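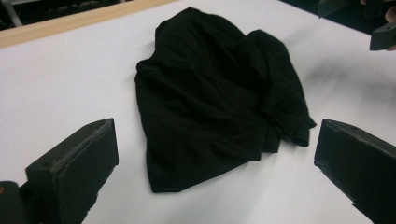

Projektbericht: Hemden falten lernen durch Vormachen
Projektseminar Lernende Systeme, Wintersemester, Gruppe Nestard

1. Wie wir zu dem Thema gekommen sind

Am Anfang des Semesters standen mehrere Vorschläge auf der Liste, und wir geben gern zu, dass das Wäschefalten zuerst nicht unser Favorit war. Zwei von uns wollten lieber etwas mit Bechern und Tellern machen, weil man da wenigstens weiß, welche Form das Ding hat, wenn man es wieder hinstellt. Beim Lesen der Literatur wurde uns aber klar, wie spannend weiche Gegenstände sind: Ein T-Shirt sieht nach jedem Hinwerfen anders aus, es verdeckt sich selbst, und man kann kaum ein Modell davon aufschreiben, das ein Rechner in vernünftiger Zeit auswertet. Genau dafür eignet sich das Lernen aus Vorführungen. Man zeigt dem System viele Male, wie Menschen das Problem lösen, und hofft, dass es daraus eine brauchbare Strategie ableitet.

Unser Teil der Arbeit war das Sammeln dieser Vorführungen. Das Training selbst übernimmt die Nachbargruppe Issa, die auch das Netz ausgesucht hat. Wir haben uns deshalb in diesem Bericht auf die Aufnahmen, die Abläufe am Tisch und die Qualität der Daten beschränkt.

2. Aufbau

Gearbeitet haben wir mit zwei Handgreifern, die eine Person in der linken und in der rechten Hand führt. An jedem Greifer sitzt eine Kamera, die ungefähr das sieht, was später auch die Kamera am Roboterarm sehen soll. Ein richtiger Arm steht während der Aufnahmen also gar nicht am Tisch, und das hat uns den Einstieg sehr erleichtert, denn die Arme im Labor sind fast immer belegt.

Als Unterlage haben wir uns für eine weiße Tischplatte entschieden. Darüber gab es eine längere Diskussion. Schwarzer Stoff auf Weiß ist für die Kamera ein Geschenk, der Umriss ist sofort da. Dafür sind die Falten im Inneren schwerer zu lesen, weil der matte Stoff viel Licht schluckt und nur auf den Graten ein wenig Glanz bleibt. Wir haben trotzdem mit Schwarz angefangen und gehofft, dass die hellen Stücke später leichter fallen. (Taten sie nicht, dazu mehr in Abschnitt 5.)

Die Aufnahmesoftware heißt Wutine und stammt aus einem früheren Seminar. Sie startet beide Kameras gleichzeitig und schreibt die Öffnungsweite der Greifer mit. Die Dokumentation bestand, als wir sie übernahmen, aus einer halben Seite, und wir haben den ersten Nachmittag vor allem damit verbracht, den richtigen USB-Anschluss zu finden. Inzwischen sind es vier Seiten – wer nach uns kommt, darf sich freuen.

3. Ablauf einer Vorführung

Jede Vorführung beginnt mit einem zusammengeknüllten Kleidungsstück, das ungefähr in der Mitte des Tisches liegt. Die Greifer sind geöffnet und berühren den Stoff noch nicht. Auf ein Signal der Software hin geht es los: Stoff an einer Kante fassen, anheben, ausschütteln, flach ablegen, glattziehen, dann beide Seiten einschlagen und zuletzt von unten nach oben falten. Wenn das Paket liegt, fahren beide Greifer zurück, und die Aufnahme wird mit dem Fußschalter beendet.

Anfangs haben wir das Knäuel jedes Mal mit viel Sorgfalt zurechtgelegt, bis uns auffiel, dass unsere Knäuel alle gleich aussahen. Wir hatten offenbar eine Lieblingsform. Seitdem hebt eine zweite Person das Hemd hoch und lässt es fallen, und was dann daliegt, wird genommen, auch wenn der Kragen unter dem Rest verschwunden ist.

Nach einer Weile haben wir auch feste Regeln für Abbrüche eingeführt. Rutscht der Stoff aus dem Greifer und lässt sich innerhalb der Vorführung wieder aufnehmen, bleibt die Aufnahme gültig, denn gerade solche Korrekturen soll das System ja lernen. Fällt das Hemd vom Tisch, wird abgebrochen. Wer mit den Fingern nachhilft, muss abbrechen, und das ist öfter passiert, als uns lieb war! Man merkt es kaum, die Hand geht einfach von allein hin.

4. Umfang der Daten

Insgesamt haben wir 1.036 Vorführungen aufgenommen. Beteiligt waren sechs Personen, und verwendet wurden drei verschiedene Kleidungsstücke, nämlich ein schwarzes T-Shirt, ein hellgraues T-Shirt und ein Langarmshirt. Die Aufnahmen verteilen sich auf drei Blöcke, der letzte davon im Januar. Besonders ergiebig war ein Samstag, an dem das Labor leer war und wir von morgens bis in den Abend hinein gefaltet haben, mit einer Pause für Nudeln aus der Mensa Ferport.

Nach jedem Block haben wir die Aufnahmen gemeinsam durchgesehen und mit kurzen Stichworten versehen: Kleidungsstück, Person, Ausgangslage des Kragens (sichtbar oder verdeckt), Anzahl der Fehlgriffe. Das Durchsehen dauert lange, länger als das Aufnehmen selbst, wenn man es ordentlich macht. Wir würden es trotzdem wieder so machen, weil wir erst dabei die meisten Fehler in unserem Vorgehen gefunden haben.

5. Was uns Schwierigkeiten gemacht hat

Das Licht. Die Person am Tisch wirft Schatten, die Greifer werfen auch welche, und auf einer weißen Platte sieht man jeden davon. Wir haben zuerst versucht, sie mit einer zusätzlichen Lampe wegzubekommen, und hatten danach zwei Schatten statt einem. Schließlich haben wir die Lampe wieder abgebaut. Im späteren Betrieb werden die Arme ebenfalls Schatten werfen, und so ist es vielleicht sogar besser, wenn das Netz sie von Anfang an kennt.

Das hellgraue Shirt. Auf der weißen Platte verliert sich der Saum an manchen Stellen fast völlig, vor allem dort, wo ohnehin Schatten liegt. Die Gruppe Issa hat uns nach einem ersten Testlauf zurückgemeldet, dass das Netz hier deutlich häufiger danebengreift als beim schwarzen. Für einen weiteren Block würden wir eine zweite, dunklere Unterlage beschaffen.

Die Greifer selbst. Unsere Greiferfinger sind gedruckte Blöcke mit flacher Stirnseite, robust und schnell ersetzt, aber für eine einzelne Stofflage recht grob. Oft hat man zwei Lagen erwischt und es erst beim Anheben bemerkt. Ein dünner Streifen Gummi auf der Innenseite hat geholfen, löste sich allerdings immer wieder ab.

Und schließlich wir. Wer lange faltet, wird schneller und auch schlampiger. In den späten Aufnahmen des Samstags sind die Kanten sichtbar schiefer als am Vormittag. Wir haben sie im Datensatz gelassen, aber mit einem eigenen Stichwort gekennzeichnet, damit man sie beim Training herausnehmen kann.

6. Ausblick

Die Daten liegen auf dem Gruppenlaufwerk im Ordner Nestard, zusammen mit den Stichwortlisten und der erweiterten Anleitung zu Wutine. Offen geblieben sind die dunkle Unterlage, ein besseres Material für die Innenseite der Greifer und die Frage, ob man Hosen mit demselben Ablauf aufnehmen kann. Wir haben es einmal mit einer Jogginghose probiert und nach wenigen Versuchen auf das nächste Semester vertagt.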